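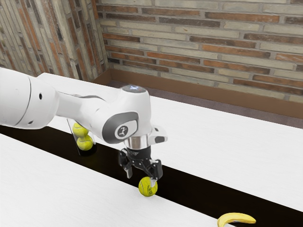

Subject: Re: [manip-learning] Ivden results, sim-only training

On 24/12/2019, Simin Soltani wrote:
> The Ivden policy now gets 90 percent on the ball and container task,
> trained on 2,070 rendered episodes and nothing else. We think this
> settles the question of whether the Nepia renderer is good enough.
> Draft is in the Prurndale folder. Comments welcome before we submit.

Simin,

I read the draft twice and I don't think it settles that question. The 90 percent is measured in Nepia, on the same two white tables with the same brick wall behind them. A policy that does well in the renderer it grew up in tells me the training ran. It says very little about the renderer.

My main worry is the contact model. Tennis balls are fuzzy and they squash, and a real one in a two-finger gripper gives a little before it holds. Section 3 never says what stiffness or friction you used, or whether either was varied between episodes. If the ball is a rigid sphere with a nice texture on it, please say so in plain words.

Second, the gap between the tables. What happens to an episode when the ball goes down there? Table 2 lists 2,220 episodes started and the text says 2,070 were used. I could not find a word about the other 150. If those are the drops, then you trained on a cleaned set, and I'd want to know whether the test episodes were cleaned the same way.

Third, the banana. The draft calls it a distractor, but in the example render it sits out on the near table, well away from the gripper and the container. I'd like to see numbers with it right up against the container. I would expect them to be worse – maybe a lot worse.

The wall bothers me less than it bothered the Flillville people in September, but a run with plain gray walls would be cheap and would shut them up.

What would change my mind is 1,000 trials on a real arm, no retuning, every failure reported. Even a tenth of that would be more useful to me than another sim table. Until then I'd take "settles" out of the abstract.

Does the seed list exist anywhere? The link in the appendix is dead for me.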